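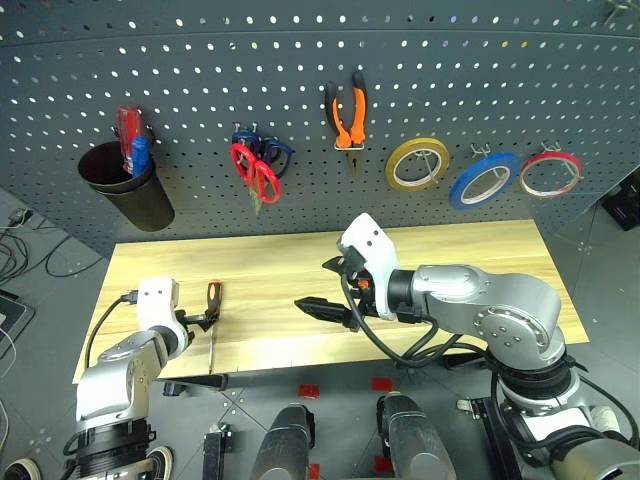
Pegboard behind a work table, with a cup for handled tools, scissors, pliers and three rolls of tape on hooks.

How to Lay Out a Small Pegboard Behind a Work Table
By Uthai Kamolrat
Updated 10 January 2018

A pegboard works best when it holds the things you pick up every time you sit down. Drills, glue guns and spare blades can go in a drawer. The layout on this page covers hand tools and tape, and takes an evening once the board is on the wall.

What you need
A perforated board, already mounted
A pack of assorted hooks (mine was the 39-piece Gridero set)
One hanging cup
A holder for pliers
Double hooks for tape
Painter's tape and a pencil

Step 1. Check the gap behind the board
Hooks need room to turn behind the panel. Push one in at each corner and let it drop into place. If it hits the wall, take the board down and add spacers before going any further.

Step 2. Lay everything out on the table first
Put the tools down in the order you want them, left to right. Move them until nothing overlaps that you'd mind overlapping. Two pairs of scissors can hang one behind the other and still come off easily if the handles are different colors. I use red in front and dark blue behind.

Step 3. Hang the cup
The cup goes at the left end. Fill it with tools that have a handle and no good place to hook. Put the tall one in first and lean the short one in front of it, so you can grab either. Don't pack it full. A heavy cup pulls its hook forward, and you will be pushing it back in all week.

Step 4. Scissors and pliers
Hang scissors by a finger loop with the blades down. Pliers go near the center, jaws down, handles spread above the holder. Leave a hand's width on each side. King-fai Choi, who shares my shop, sets his pliers flat against the board with a rubber band, but I find that slow.

Step 5. Tape
Give each roll its own hook, in a row on the right. A narrow roll will slide about on a long hook, so use the shortest one that holds it. My order is yellow, blue, red. Keep the loose end folded under by 2 inches.

Step 6. Mark the spots
Stick a bit of painter's tape beside each hook and write the tool's name on it. After 10 days or so of normal use, move whatever is awkward, then peel off the labels.

If a hook keeps coming out with the tool, fit a plastic hook clip over its base. They are sold with the hooks at most hardware stores.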